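Notebook > Bornthorpe workshop > Desks and benches

Print this entry | E-mail this entry

January 19, 2018

Desk day! I have been putting this off since May, and the only reason it happened now is that the Ilari order is out the door and the next job doesn't start until the parts show up. So I gave the whole morning to the corner desk, the one we all use for paperwork and that none of us would admit to using (I checked the sign-in sheet, it's everybody).

Started with the paper. There were delivery notes in there going back to the old Vemau contract, and two copies of the glue test results, one with my coffee ring on it and one with somebody else's. I kept the clean-ish one. Everything older than last spring went in the recycling except the warranty sheets, which are now in the gray binder on the shelf by the door. If you need job 1336, it's in that binder too, behind the yellow divider, because the Orbán people still call about it every few weeks and I got tired of hunting.

Then I moved the monitor over to the test bench, where Botond Borbély has been asking for it since forever. He's happy, and the desk gets its middle back. I wiped the top down with the mild stuff, the spray bottle with the blue tape, and please don't use the bench degreaser on it! It took the finish off the old desk and it'll do the same to this one.

The big cardboard box is still at the back. I know, I know. It's waiting on a decision about what goes to storage, and until then I'd sooner have it there than on the floor where I catch my shin on it. The mouse and the black mouse pad stay out, and so does a bit of paper I'm still working through. Everything else should live in the drawer or on the shelf.

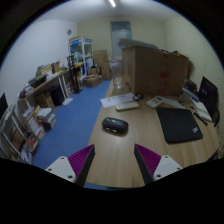 Where should the job sheets go once they're signed?

Into the top tray on the shelf, face up, and I'll file them on Fridays with the rest of the week's paper.

Measured while I was at it. The depth is 600 mm, so the spare shelf unit from the paint room will sit behind it if we ever shift the desk forward a little. It would need 4 new brackets, and I couldn't find any in the hardware drawers, only the short ones that bend when you look at them. Added to the shopping list, along with labels and a new roll of the wide tape.

Drawer contents, for the record: pens that write (I tested every one, very satisfying), the stapler, the small ruler, the key for cabinet 204. The key has a red tag now. It goes back in the drawer, not in your coat, and yes I'm looking at the whole night shift.

Still to do: sort the second drawer, ask Botond if he wants the monitor cable as well, find out who owns the umbrella.

Comments

Botond Borbély: Cable yes please. Monitor is great on the bench, I can finally read the plots without leaning over the vise.

nightshift2: The umbrella is mine. The key was one time.

R.: Can the short brackets be tossed? I have a whole bag of those in the van as well.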